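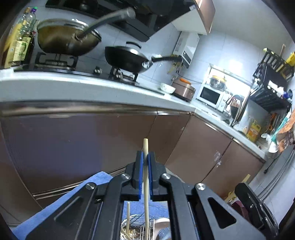 Kitchen, item 6: chopsticks and the wire basket.

Shared Kitchen Walk-Through, Quaye House
Completed 02/06/2024 by Eoin Keane, with Nazar Moroz along for the upstairs half

Hello everyone, and thank you for leaving the hallway clear for us. I've put OK, FIX or WATCH next to each item, and then I've rambled a bit underneath, as I usually do. If you only have a minute, look for the FIX ones.

1. Smoke alarm, kitchen ceiling: OK
Tested with the button, nice and loud. Nazar heard it from the second floor landing with the door shut. The battery was changed in January and I've written the month on a bit of tape inside the cover.

2. Fire extinguisher and blanket: FIX
The extinguisher gauge is in the green and the pin is in place. The blanket, though, has moved to the top of the refrigerator again, behind the cereal. It belongs on the hook by the door, where you can grab it without reaching over the stove. I've put it back. Please, please leave it there!

3. Stove and hood: WATCH
All the burners light properly and the knobs turn off with a good firm click. The hood filter is greasier than I'd like. It comes out with two clips, soaks overnight in hot water and dish soap, and goes back in the next morning with the arrow pointing toward the wall. I had it in backward myself for most of last winter, so no judgment from me.

4. Outlets and cords: FIX
The outlet left of the sink trips when tested and resets the way it should. The Flinon kettle has a cord that's gone stiff and a little cracked near the base, and I've taken it down to my office so it doesn't get used. A new one is on order and should cost less than the $50 we keep for small things. Until then the old stovetop kettle is in the low cupboard, and it makes perfectly good tea.

5. Hot water at the sink: WATCH
It ran hotter than I wanted. Nazar turned the heater down a notch and we'll check it again next visit. If your shower seems chilly in the meantime, leave me a note and we'll find a happy middle.

6. Utensils and drying: OK
Wooden things do fine as long as they dry all the way through before they go into a closed drawer. Stand chopsticks and spoons up with some air between them, and toss any that have split or gone fuzzy at the tip. A little food-safe oil now and then is lovely for the spoons but isn't required by me or anybody else.

7. Refrigerator: FIX
Temperature is good on both thermometers. The door seal is torn at the lower hinge side, and the Amau parts counter says it's part number 146, which they have to send away for. Push the door until you feel it catch. I also found 19 little sauce packets in the butter compartment, which isn't a safety problem, but they're in a bowl on the counter if anyone's missing them.

8. Floor and mat: OK
The new Nullau mat lies flat and doesn't slide. The loose tile by the back door has been reset, and the grout is hard now, so you can step on it like normal people again.

9. Back door and exit path: WATCH
The door opens freely and the light outside works. Bikes are creeping toward the steps. There's a painted line out there, faded as it is, and everything with wheels should stay on the far side of it.

Carried over from last time: the pantry shelf bracket (done) and the window latch (still waiting on the right screw, my fault entirely).

Notes or arguments can go under my door or in the blue folder.

Eoin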